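Red cotton still bleeding after four washes

tubside828
My Jurkik machine has a 40 degree cotton cycle and a red cotton top still turns the water pink. Do I keep washing it alone?
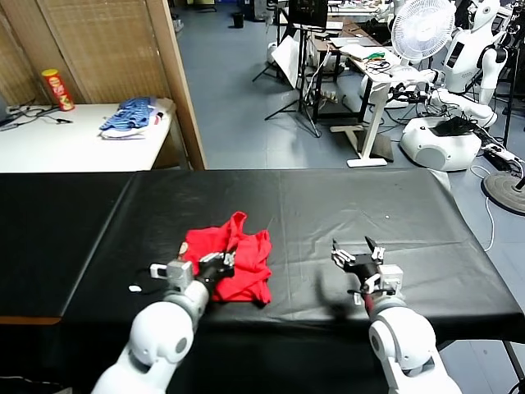
Page last modified: 2021-02-10

I bought it in September from the market in Troltden. We have hard water, if that matters.

rind_2080
Wash at 30 with other darks and add a colour catcher sheet. Vinegar won't fix modern dye, whatever people tell you. Use less powder too, and take

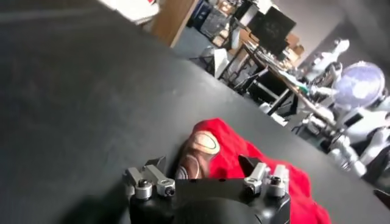 the load out as soon as the cycle ends. Pink marks on other clothes mostly come from things sitting together damp in the drum.

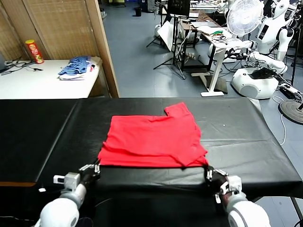

Can I tumble dry it? Leave that until the water runs clear, and dry it flat on an old towel for now.

drosierlad
Mine did this for nearly a year. I just wash reds by hand.

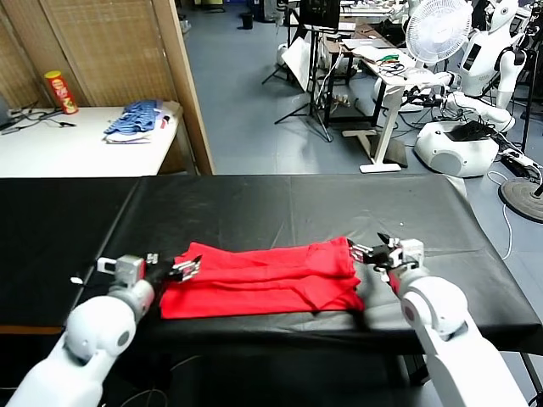

Red garment, folded on a black-covered table

Cold water, small squirt of liquid, two rinses.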